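The Cable Sorters of Skirkdale

Print this article | E-mail this article

27 Dec 2023

Iñaki Arroyo used to untangle things for a living. His words. Returned cables, mostly, sent back in bags and boxes by people who'd bought the wrong length or moved house. Eight hours of knots. Turside pays him the same now to stand behind a pair of robot arms and teach them to do it.

He's not sure yet if that's a promotion.

Turside moved its returns testing to a big bright room in Skirkdale in June, and the arms came with the move. They run on software called Stirniron. Two arms to a table. The job sounds simple: pick up a cable, put it in the basket where it belongs, go on to the next. Coiled stuff is hard. A cable is never the same shape twice, and it grabs its neighbors on the way out.

"A box is a box," says Begoña Arrieta, who runs the floor. "A cable has opinions."

First week, the arms managed 13 cables in a shift. Arroyo did more than that before his coffee. By the fall the daily log was showing 858, and the best day so far is 1,134. That one's written on a sticky note on Arrieta's monitor.

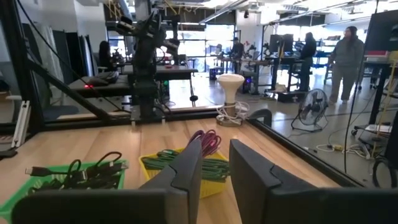
So what changes for the people. Depends who you ask. There were nine sorters at the old site and there are nine people on the payroll still, but only four of them touch cables. Nerea Prieto went to customer calls, hated it, came back. Now she does what they call resets: puts the table back the way it was, tangles and all, so the arms can have another go. She makes the tangles herself. She's good at it.

"I spent six years taking knots out," she says. "Now I put them in. My mother thinks I'm making it up."

Her wrists don't hurt anymore. She mentions that twice. She had a brace for most of last year and it's in a drawer somewhere.

Aurelio Figueroa is less cheerful. He's the oldest on the crew and he liked the old room, the radio, the talk across the bench. Now it's screens and headphones and he goes most of a morning without a conversation. He also wants to know what happens when the arms don't need teaching. He's asked. Arrieta told him there's work planned through next year and she couldn't promise past that, wich he says he respected more than the slide show.

The slide show came from Carrasco, the consulting outfit that set up the move. It had a page titled People. Figueroa remembers it was a short page.

Arroyo has started taking a night class in controls, half paid by the company. He had to push for the half. When an arm gets stuck he doesn't call anybody now, he pulls up the log, finds the bad grab and fixes it, or tries too. He shows me one on his phone over lunch. Cable, gripper, slip. Then again, slip. Third time it holds and he grins like it's his kid's soccer game.

Then lunch is over and he's off, sandwich in hand.

Comments (3)

Baltasar Tejada: Worked returns for a different company, same story except they didn't keep the nine. Good for them if it lasts.

knotmyproblem: so they pay someone to tangle cables?? I will do this for free, come look behind my tv

R. in packing: Would of liked to hear what the night class costs him. Half of what?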